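Notebook, folding table, kit room at Dreretbridge
13/08/2025

Today I worked on the red team kits again. The order from Ritance is 123 sets, a set being one jersey and one pair of shorts, and they want them folded and bagged as sets. I write here what I decided, so that the next person at the table does not begin from zero as I did in May.

Surface first. The gray fabric is better for us than the bare bench. On the bench the jerseys slide when I pull a sleeve straight, and I must hold the body with the other hand all the time. On the fabric the cloth stays where I put it. The bad side is that lint goes on the white parts, so please use the lint roller before you start and again after every 24 sets.

Order of folding for the jersey, as I do it now:

Lay it flat and sideways to you. Smooth from the middle to the sides.
Bring the bottom hem up over the body. The crease should be long and straight.
Sleeves in, one after the other, with the striped bands flat.
Last fold across, then press with open hand.

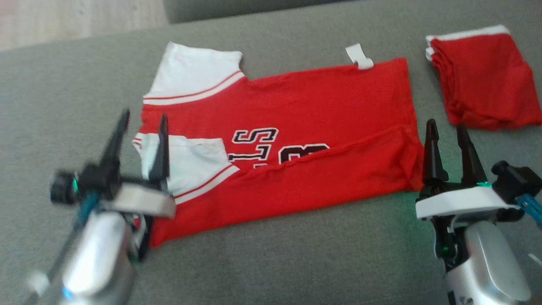
My open question is still the hem. If it comes up too far it goes over the letters and the number, and then at bagging we cannot read which shirt it is without opening it. With the big numbers this is a real problem, because a 3 and an 8 look the same when the lower part is hidden. I tried a smaller hem fold on several shirts and the number stays readable, but the packet becomes longer and the bag from Drevell does not close well. The bag is the small type. We have 700 of them on the shelf, so I don't want to change the bag only for this. For now I keep the high hem fold and put a paper slip with the number on top. It is slower but it is safe.

The sleeves are less trouble than I wrote in May. The only thing is that a sleeve which is tucked in by the wrong angle makes a thick corner, and then the stack leans. If you see a thick corner, open it and do it again, don't press harder.

Finished jerseys go on the same surface, at the back on the right. I like to have them near because I can compare the size of the new one with the one before. When the stack starts to lean, move it to the shelf.

The shorts I did after lunch. They are light and they don't keep a shape. The elastic waistband pulls itself together and makes wrinkles in the whole piece, so the first thing is to stretch the waistband between two hands and let it go slowly, and after this to lay the legs one on the other.

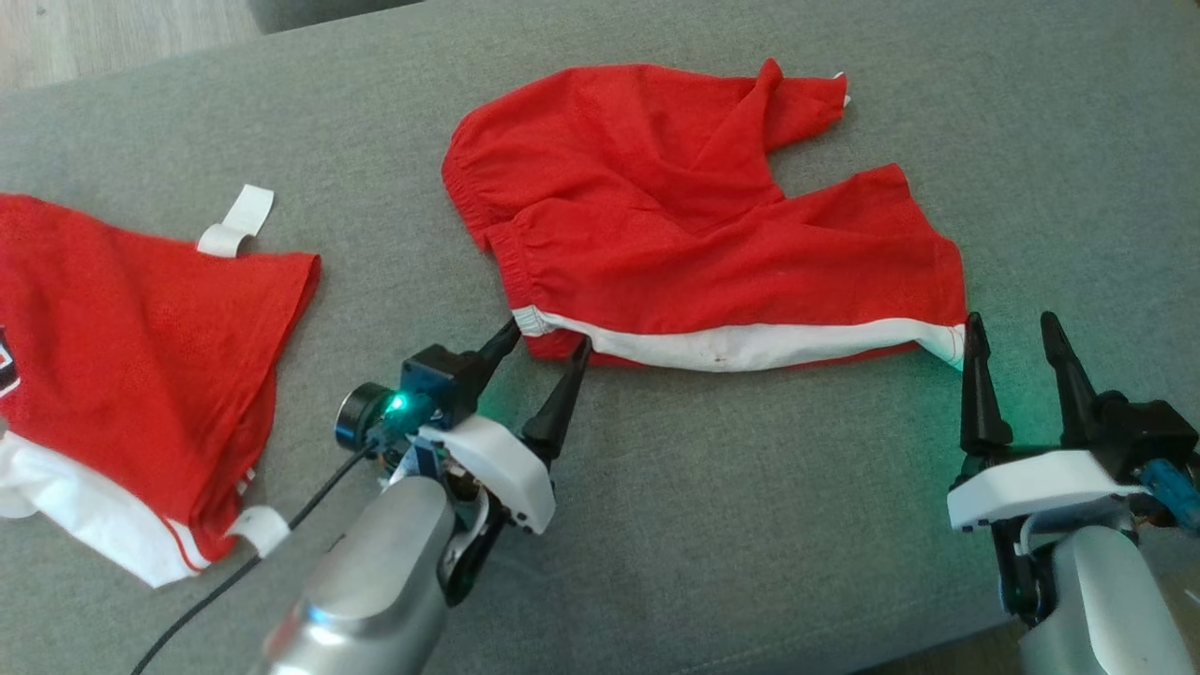
I look for the small white label first, then I know which corner I am holding. Fold in half by the length, white trim on white trim, then waistband to the trim. If the two trims don't meet, the difference is visible in the clear bag, and Ritance has complained of this one time already.

Any mark on the white trim: put the piece in the gray box with a note, do not try to rub it. Rubbing made it bigger when I did it in May.

For the mesh it is not good to iron. I asked at Tymoshchuk what they do with the same kind of fabric and they answered only steam, from a distance, and let it hang. I have not tried it yet. The steamer needs a new hose.

To do:
order lint rollers (last one is open)
ask Ritance if the jersey can lie with the number up in the bag, without the slip
steamer hose
measure the Drevell medium bag against the longer packet
the full season order is 1,920 sets, so the hem question must be closed before it comes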